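Are wire baskets any good for plastic food tubs?
Kitchen Storage board, page 2

branwen_m
Everyone swears by the mesh basket with a shelf in it. I'm not sold. The small tubs with the lime-green lids are what I need to store, and I can't see the shelf doing much except halving my headroom.

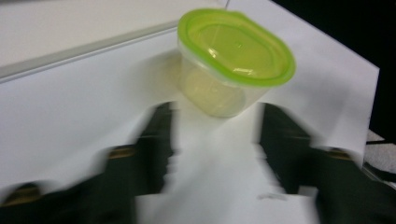
Bleddyn Price
Lids on or off? With lids on you're storing air. I nest mine and stand the lids on edge.

branwen_m
On. I've lost 3 lids since October and I'm done hunting.

haf_mostyn
Disagree with Bleddyn, nested tubs stick together. Put the low stuff under the shelf, bowls and so on, and you get the top for tubs. 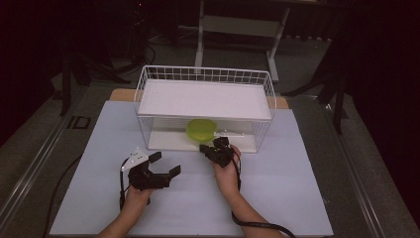 The top level has to stay one layer deep, though. Stack it and you'll be knocking tubs over every time you want a bowl.

Bleddyn Price
So you bought a basket to hold one layer of tubs. A drawer does that.

marisol_nt
Depends on the drawer. My bigger doubt is putting lids on straight after washing. Mine smell by the next morning.

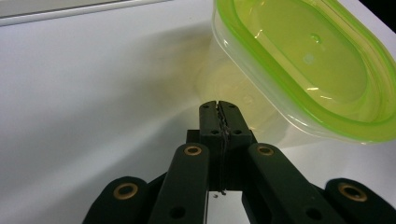 Green-rimmed tub, at a tilt

branwen_m
Fine, they can air first. That still leaves me with nowhere to put them.

Bleddyn Price
Measure one with the lid on before you spend anything. The lid is always wider than the base.

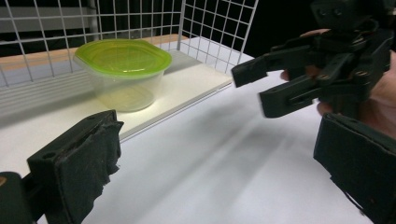
Tub with the lid on, narrower at the bottom

haf_mostyn
Measure the shelf height too. I didn't.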